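# Notas para a fala: "Ensinar à mão sai mais barato?"

14 de março de 2018. Falar devagar. Não ler os slides.

**Abertura**

- A Indeck vende a ideia assim: qualquer operador mostra a tarefa ao robô numa tarde, sem programar. Ler a frase do folheto e deixar um silêncio.
- Perguntar quem na sala já tentou. Esperar as mãos.
- Minha posição: o método funciona em parte, e a parte que funciona costuma ser a do vídeo de divulgação.

**O custo da demonstração**

Contar o caso da Bornar. Foram 338 demonstrações por controle remoto para uma única tarefa de armário, e 205 ficaram depois da triagem. O resto foi para o lixo: operador hesitando, mão na posição errada, porta largada no meio do caminho. O orçamento não previa essas horas. (Se perguntarem pela Verbruggen: ainda não vi os dados deles, dizer isso e seguir.)
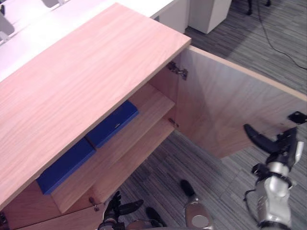 Por que não pegar o robô pelo braço e guiá-lo com a mão, em vez de usar controle remoto?

Guiar pelo braço dá boa sensação de força, mas cansa, ocupa o operador inteiro e fica desajeitado quando a tarefa pede os dois braços. O controle remoto resolve isso e cobra em atraso e em tato perdido.

**Portas**

- Porta com dobradiça parece trivial. A mão precisa seguir um arco, e quem opera à distância tende a puxar reto.
- Desconfiar de taxa de sucesso medida sempre no mesmo móvel. Pedir o número com outro armário, outro piso, outra luz.
- A Rornero fala em 1.000 demonstrações como meta. Meta de quê? Quantidade não corrige operador ruim.

**Fecho**

- Pedir três coisas ao fornecedor: horas de operador, demonstrações descartadas, resultado em móvel nunca visto.
- Reservar 11 minutos para perguntas. Cortar o trecho da Rornero se atrasar.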